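Session 4 handout: looking after the hand-held gripper and its table

Course notes, Zulitz workshop. Prepared by Sihan Ye, with corrections from Wekesa Kombo after the April group.

Read this before you touch the unit. You will hear that a hand-held gripper needs less care than an arm, as there is no controller cabinet and no fence. I don't buy it. An arm at least complains with a fault code. A hand-held unit keeps recording while a pad creeps out of line, and you find out when the Tanner scripts throw away a morning of work.

1. Pads before anything else

Open the fingers fully and hold the unit over the table. Look at the two pads face on. They should mirror each other, and the felt should be flat to its edges. Fuzz on the surface is normal. A lifted corner is a fault, and pressing it down with your thumb is a repair that lasts until the next grasp.

Next, look at the brackets. Try each one with a fingertip. Any play you can feel is too much, whatever the Dakden setup sheet says about tolerance. That sheet was written for bare plastic fingers and has been copied from course to course ever since.
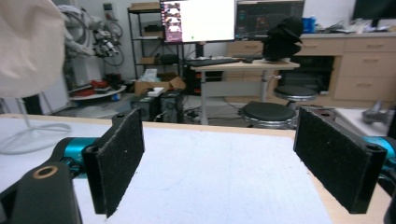
Fig. 1. Fingers open over the white table surface, felt pads facing each other.

Write down what you found before you fix it. In the April group half the log entries read "pads OK", and I have no idea what that means. "Left pad, top corner lifting" is an entry. So is "no play either side, checked by hand".

2. The open-close check

Cycle the gripper 100 times by hand, at the speed you would use for real work. Stop every so often and look at the pads again. The usual claim is that a unit is good for 2000 cycles between inspections. Ask where that number came from. I asked, and got a slide with the same number on it. We inspect at the start of each session and skip the argument.

Things to listen and feel for:
– a click at the same point of travel each time (look at the bracket first)
– one finger arriving before the other
– stiffness near full open, often a cable pulling on the joint

If one finger lags, do not correct it in software. Wekesa disagrees with me on this and will tell you the offset table in Nollia is there to be used. It is, for a gripper that is mechanically sound. Used on a loose bracket it hides the fault from whoever has the unit next.

3. The table covering

People spend an hour on the gripper and no time on the surface under it. A covering with a crease can catch the lower edge of a pad on a low approach, and then the pad takes the blame. Run your palm across the sheet in both directions. Stains are cosmetic as far as the pads go, but note them anyway, so that a new mark can be told from an old one.

Stand a tall, thin object on the sheet and bring the open fingers up to either side of it. Thin poles are unkind to a badly set gripper, so they make a decent test. Close slowly. If the pole leans before both pads touch it, go back to section 2.

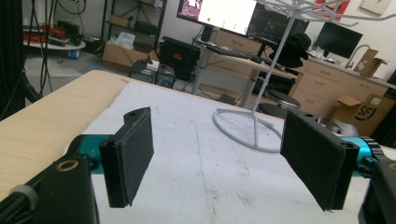
Fig. 2. Open fingers on either side of the white metal rack. Note the crease down the middle of the sheet.

Repeat from the other side of the table. A pass from one side only tells you about that side.

4. Cloth and cables

Soft items are where felt pads are supposed to earn their keep. Maybe so. I have seen them do well on thick fabric and badly on thin, and would like a proper comparison before anyone repeats the claim in a report. For this session, lay the cloth down crumpled, pick it up by a fold 12 times, and log each try as held, slipped or missed. Those are the only words allowed in that column.

Cables deserve the same suspicion. A coil left on the table can snag a bracket, and a tangle on the floor is a hazard to the person walking backward with a gripper in both hands. Check your path as well as your tabletop. 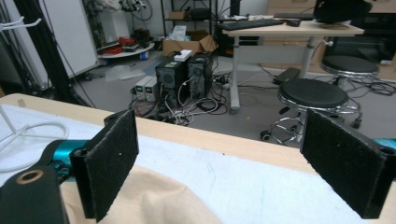
5. Before you hand the unit over

Close the fingers until the pads just meet, then back them off. Felt stored under pressure takes a set. Wipe the pads with a dry brush, no solvent. Sign the log, and list any fault you left unfixed on its own line.

Bring 2 completed check sheets to the next session, one for your own unit and one for your neighbor's. Where the sheets for the same unit disagree, we will take that unit apart first.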